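ティルコルサイド窯元めぐりの覚え書き

三月の終わりに、前から気になっていたティルコルサイドの陶器市と、その裏手にあるイムリー製陶所の見学会に行ってきました。駅からは坂道をのんびり上ること200メートルあまり、と書くとすぐのようですが、途中のパン屋さんに引っかかってしまい、着いたころには見学の組がもう出発しかけていて、あわてて列の最後につかせてもらいました。

見学はまず土の置き場から。寝かせた粘土の匂いというのは、雨上がりの畑にちょっと似ていて、私はあれがとても好きなんです。ろくろの部屋では八人ほどの組に分かれ、湯のみの高台を削るところをずいぶん近くで見せてもらえました(削りくずが長いリボンのようにつながって出てくるのが、もう楽しくて!)。

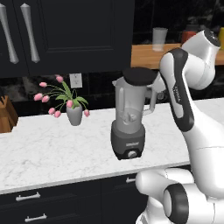
釉薬の部屋には色見本の小さな板がずらりと並んでいて、同じ灰色でも、青に寄ったもの、茶に寄ったものとそれぞれ名前がついています。台所に置くならどれかしら、とさんざん迷ったあげく、売店で選んだのは白に近い灰色の小鉢でした。きず物の棚から500円、包み紙までていねいで、なんだか申し訳ないくらい。

お昼は中庭で、豆のスープと先ほどのパン。風はまだ冷たかったのですが、窯のそばの壁ぎわがほんのり暖かく、つい長居をしてしまいました。帰りのバスは本数が少ないので、パークームまで出る方は入口の時刻表を先に見ておくと安心です。小鉢には今、梅干しが入っています。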